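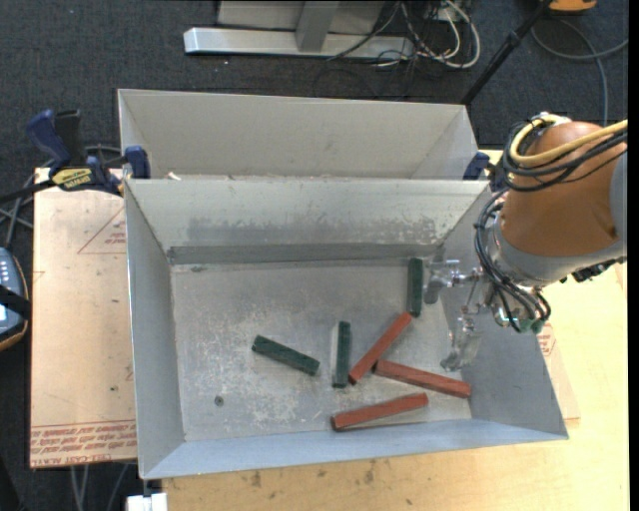

Satero Registry Gateway
Interner Paket-Proxy mit Namensraumbindung für PyPI-, npm-, Maven- und NuGet-kompatible Quellen

Artikelnummer: SRG-854
Hersteller: Angelovski Softwaretechnik
Lieferform: Appliance-Image (OVA, qcow2) oder OCI-Container
Lizenzmodell: Jahreslizenz je Instanz, unbegrenzte Anzahl von Clients

Übersicht Funktionen Technische Daten Lieferumfang Dokumentation Support

Produktbeschreibung

Das Satero Registry Gateway steht zwischen Build-Umgebung und Paketquelle. Sämtliche Anfragen von Paketmanagern werden über einen einzigen Endpunkt geführt, gegen ein Regelwerk geprüft und erst danach an die zuständige Quelle weitergegeben. Welche Quelle zuständig ist, bestimmt die Konfiguration des Gateways. Die Reihenfolge der Indizes auf dem Client und die Höhe der Versionsnummer haben darauf keinen Einfluss.

Das Gerät richtet sich an Betreiber interner Build-Infrastruktur, die eigene Pakete neben öffentlichen Abhängigkeiten verwenden. Eine vorhandene Registry kann weiterbetrieben werden; das Gateway ersetzt keinen Artefaktspeicher für Eigenentwicklungen, sondern wird diesem vorgeschaltet.

Funktionen

Namensraumbindung
Jedem Präfix, Scope oder regulären Ausdruck wird genau eine Quelle zugeordnet. Ist ein Name als intern gebunden, erfolgt keine Anfrage nach außen, auch dann nicht, wenn die interne Registry den Status 404 oder 503 liefert. Überschneidungen zwischen Regeln werden beim Laden der Konfiguration als Fehler gemeldet; die zuletzt gültige Konfiguration bleibt aktiv.

Karenzzeit für neue Versionen
Neu veröffentlichte Versionen aus öffentlichen Quellen können für eine einstellbare Dauer zurückgehalten werden. Voreinstellung: 4 Tage. Ausnahmen lassen sich je Paket und je Version setzen und werden mit Benutzerkennung und Begründung protokolliert. Maßgeblich ist der Zeitpunkt, zu dem das Gateway die Version erstmals im Index gesehen hat. Angaben des Herausgebers zum Veröffentlichungsdatum werden angezeigt, aber nicht ausgewertet.

Prüfsummenfixierung
Beim ersten Abruf einer Datei wird deren SHA-256-Wert gespeichert. Liefert die Quelle unter gleichem Namen und gleicher Version später einen abweichenden Inhalt, wird die Auslieferung gesperrt und ein Ereignis der Stufe »kritisch« erzeugt. Die zuerst abgerufene Datei bleibt im Cache verfügbar, sofern sie nicht manuell entfernt wurde.

Behandlung von Installationsskripten
Pakete mit Installationsskripten (setup.py, preinstall, postinstall) werden gekennzeichnet. Drei Betriebsarten stehen zur Wahl: Durchlassen, Protokollieren, Sperren. Das Gateway führt Skripte selbst nicht aus und bewertet ihren Inhalt nicht.

Export der Abhängigkeitsdaten
Für jeden Build, der sich mit einem Token ausweist, kann eine Stückliste im Format CycloneDX oder SPDX erzeugt werden. Grundlage sind die tatsächlich ausgelieferten Dateien. Pakete, die der Client aus seinem lokalen Cache bezieht, erscheinen nicht in der Liste.

Protokollierung
Ausgabe als JSON über Syslog (TCP, TLS) oder in eine lokale Datei mit Rotation. Felder: Zeitstempel, Token-ID, Paketname, Version, Quelle, Prüfsumme, angewandte Regel, Ergebnis.

Technische Daten

Unterstützte Protokolle: PyPI Simple API (HTML und JSON), npm Registry API, Maven 2 Layout, NuGet v3
Standardport Client-Zugriff: 3391/TCP, TLS 1.2 und 1.3
Verwaltungsport: frei wählbar, getrennte Schnittstelle empfohlen
Authentisierung Clients: Token, HTTP Basic, Client-Zertifikat
Authentisierung Verwaltung: lokal, LDAP, OpenID Connect
Maximale Anzahl Quellen je Instanz: 20
Arbeitsspeicher: mindestens 8 GB
Prozessor: mindestens zwei Kerne, x86-64 oder ARM64
Datenträger: mindestens 200 GB, Dateisystem ext4 oder XFS
Hochverfügbarkeit: Aktiv/Passiv, gemeinsam genutzte PostgreSQL-Datenbank erforderlich
IPv6: vollständig
Proxy für ausgehende Verbindungen: HTTP CONNECT, ohne TLS-Aufbruch

Konfigurationsbeispiel

Die Regeln werden in einer Textdatei hinterlegt und mit dem Befehl srg reload eingelesen. Ein Neustart ist nicht notwendig.

source intern-pypi
 type pypi
 url https://pakete.tradimora.example/simple
 public no

source pypi
 type pypi
 url https://pypi.org/simple
 public yes
 hold 4d

bind "tradimora-*" intern-pypi
bind "amis-*" intern-pypi
bind default pypi

Die Zeile »bind default« ist optional. Fehlt sie, werden alle nicht gebundenen Namen mit Status 403 beantwortet. Für Umgebungen mit erhöhtem Schutzbedarf wird diese Einstellung empfohlen.

Hinweise zur Inbetriebnahme

Auf den Clients darf nach der Umstellung nur noch der Endpunkt des Gateways eingetragen sein. Bei pip ist die Option --extra-index-url aus allen Konfigurationsdateien, Umgebungsvariablen und Dockerfiles zu entfernen; bleibt sie bestehen, fragt pip die zusätzliche Quelle weiterhin direkt ab, und die Namensraumbindung ist wirkungslos. Direkte Verbindungen zu öffentlichen Registries sollten außerdem an der Firewall gesperrt werden.

Vor der Umstellung empfiehlt sich der Betrieb im Beobachtungsmodus (mode observe). In diesem Modus werden Regeln ausgewertet und protokolliert, aber nicht durchgesetzt. Der Befehl srg report conflicts listet alle Namen auf, die sowohl in einer internen als auch in einer öffentlichen Quelle vorhanden sind. Der Abgleich erfolgt normalisiert, Groß- und Kleinschreibung sowie Punkt, Unterstrich und Bindestrich werden bei PyPI-Namen gleich behandelt.

Lockfiles mit absoluten URLs (package-lock.json, yarn.lock) müssen neu erzeugt oder mit dem beiliegenden Werkzeug srg-relock umgeschrieben werden. Das Werkzeug ändert nur Adressen, keine Prüfsummen.

Einschränkungen

Git-Abhängigkeiten und direkte URL-Abhängigkeiten laufen nicht über das Gateway. Conda-Kanäle werden in der aktuellen Version nicht unterstützt. Die Prüfung von Signaturen nach Sigstore ist für npm verfügbar, für PyPI in Vorbereitung. Schadcode in einer Version, deren Karenzzeit abgelaufen ist, wird nicht erkannt; hierfür ist ein gesonderter Scanner einzusetzen. Eine Anbindung über Webhook (HTTP POST, Antwort innerhalb der eingestellten Frist) ist vorhanden.

Lieferumfang

Appliance-Image oder Zugang zur Container-Registry
Lizenzdatei für eine Instanz
Kommandozeilenwerkzeuge srg und srg-relock (Linux, macOS, Windows)
Administrationshandbuch, deutsch und englisch, PDF
Regelvorlagen für PyPI, npm, Maven und NuGet

Nicht enthalten: Virtualisierungsplattform, PostgreSQL-Datenbank für den HA-Betrieb, TLS-Zertifikate.

Zubehör und Erweiterungen

Amis Connector: Übergabe der Ereignisse an Ticketsysteme, Zuordnung nach Token und Regel. Lizenz je Instanz.
Offline-Spiegel: Export freigegebener Pakete auf Wechseldatenträger für Netze ohne Internetzugang. Signierte Manifestdatei, Import nur bei gültiger Signatur.
Inbetriebnahmepaket: Fernunterstützung durch einen Techniker, Prüfung der Regeldatei, Auswertung des Konfliktberichts.

Versionsstand

Die Seite bezieht sich auf Softwarestand 2.6. Gegenüber der im August ausgelieferten Version 2.5 wurden folgende Punkte geändert:

Regelüberschneidungen werden als Fehler statt als Warnung behandelt
JSON-Variante der Simple API ergänzt
Token können auf einzelne Quellen beschränkt werden
Speicherbedarf beim Einlesen großer npm-Metadaten verringert
Fehler behoben: bei Umleitungen (301, 302) wurde die Karenzzeit der Zielquelle nicht angewandt

Ein Update von 2.4 oder älter ist nur über den Zwischenschritt 2.5 möglich. Vor dem Update ist die Datenbank zu sichern.

Support

Fehlerbehebungen und Sicherheitsupdates sind während der Lizenzlaufzeit enthalten. Nach Ablauf der Lizenz liefert das Gateway bereits zwischengespeicherte Pakete weiter aus, neue Abrufe aus öffentlichen Quellen werden gesperrt. Interne Quellen bleiben erreichbar.

Bei Supportanfragen bitte die Ausgabe von srg diag beifügen. Token und Kennwörter werden darin automatisch entfernt, Hostnamen nicht.

Technischer Ansprechpartner: Bence Kiss, Produktbetreuung Satero
Vertrieb und Lizenzverwaltung: Tradimora

Stand der Produktangaben: 14.12.23. Technische Änderungen vorbehalten.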